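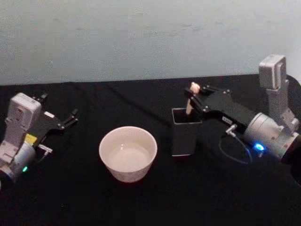 Thursday, October 4, 2018

Second round on matte touch-ups. The August boards from the Ullholm job are dry and cured by any measure, and the repaired spots still read darker than the field when the light comes from the side. Same can, same batch (2,581), same roller for half of them. So color match is out as the main cause and I am going back to film thickness and porosity. Look at the pale wall behind the black tablecloth: faint smudges and uneven patches over a matte surface, which is the sort of result customers send back. I would not try to spot-fix a wall like that. Corner to corner or leave it.

Boards today, all primed Monday with Kunis primer, one coat:

Board A: touch-up by brush, full strength.
Board B: touch-up by brush, thinned with water, 6 percent.
Board C: mini roller, full strength, edges feathered dry.
Board D: mini roller, thinned 6 percent, edges feathered dry.
Board E: skim of filler, no spot prime, then as C.

Checked at noon under the side lamp. A is bad, brush marks plainly visible. B better, edge still shows. C and D hard to tell apart from six feet. E flashed right through, filler drank the first coat. I expected that but wanted it on a board to show Duman, who still wants to skip the spot prime on small holes.

Rub test on D, dry cotton, 53 strokes: slight shine. Same on untouched field: slight shine, a bit less. Need to repeat with the cloth weighted, my hand got heavier toward the end.

Alvar Magnusson came by and thinks the roller nap matters more than the thinning. He may be right. We only have the short nap here. Ordered two medium sleeves from Brarkoteck, item 314, should be in next week.

Room was cold this morning, heater on late. Write the temperature on the back of each board from now on.

To do: repeat C and D with medium nap. New E with spot prime, label it F so they do not get mixed up. Wash the trays, the gray one has skin in it again.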